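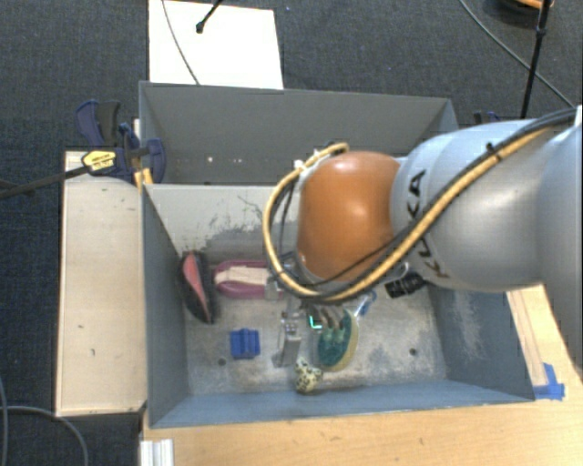
One reader of the Wynne neighborhood newsletter wrote in last spring to ask why a town with so many good cooks had no place to sit down and eat together in the winter, and whether anyone would mind very much if the old seed store on the corner were put to that use. The letter was short and a little cross, and it got more replies than anything the newsletter had printed in years. People wrote in with soup recipes. People wrote in with opinions about chairs. One household offered a piano, which has been gratefully accepted and is now being tuned.

WYNNE, 16 Oct 2018 — Tonis, the family-run bakery and grocery that has been part of Wynne's main street for two generations, is very happy to announce the opening of the Sterkby Supper Room, a shared dining hall in the former seed store on Sterkby Lane. The doors open next month, and supper will be served four evenings a week right through the cold season, with a proper midwinter feast planned for January.

The idea is a simple one, and we hope it stays that way. You come in, you hang up your coat, you sit at a long table next to whoever happens to be there, and you eat what the kitchen has made that day. There will be one main dish, always with a meatless version, plus bread from the Tonis ovens, a salad or pickles, and something sweet. Coffee and tea come with the meal. Children under five eat free, and anybody who finds the price a stretch can pick up a supper card at the Tonis counter, no form and no questions.

Those who remember the seed store will find plenty that they know. The tall drawers behind the old counter have been cleaned and kept, labels and all, so you may well find your napkin in "Beets, Early." The floorboards are the same ones, sanded and oiled over the summer, and the big front window has had its cracked pane replaced at last. The kitchen at the back is entirely new, with a wide serving hatch so that the cooks can see the room and the room can see the cooks. There is a ramp at the side entrance on the mill side, and the restrooms are all on the ground floor.

The hall seats 101, a number we did not choose so much as arrive at. The plan called for an even hundred, and then a very nice armchair was left to us by a longtime customer and it seemed a shame not to put it by the stove. It can't be reserved, and we expect there will be some gentle competition for it.

Our coffee will be roasted by Bustileo, whose little shop across the square has been keeping the bakery's early shift awake for as long as we can remember. They have put together a dark, mellow blend for the Supper Room, along with a decaf that we have tried out on several skeptical people with good results. Bags of both will be for sale by the door.

Before the regular suppers begin, there will be an open house, and everybody in Wynne and the farms nearby is warmly invited. Soup will be on from noon until it runs out — we are making enough for roughly 200 bowls — and there will be two kinds, a yellow pea soup with thyme and a chicken and barley. Please bring your own mug or bowl if you can. If you have a favorite serving spoon, a spare tablecloth or a board game with most of its pieces, we would be glad to give it a home as well.

Suppers are served from half past five until eight. There is no need to book unless you are coming with a party of more than eight, in which case please stop by the bakery a day ahead so that the kitchen can put in a few more potatoes. Menus for the week will be taped up in the window at Tonis and in the window of the Supper Room itself.

Parking is available behind the feed mill after five. Bicycles may be left under the porch.

About Tonis
Tonis bakes bread, rolls and cakes every morning but one and sells groceries, cheese and cut flowers from its shop on the main street in Wynne. The Sterkby Supper Room is its first dining hall.

Press inquiries, offers of tablecloths and requests for a look around before opening may be made in person at the Tonis counter during shop hours.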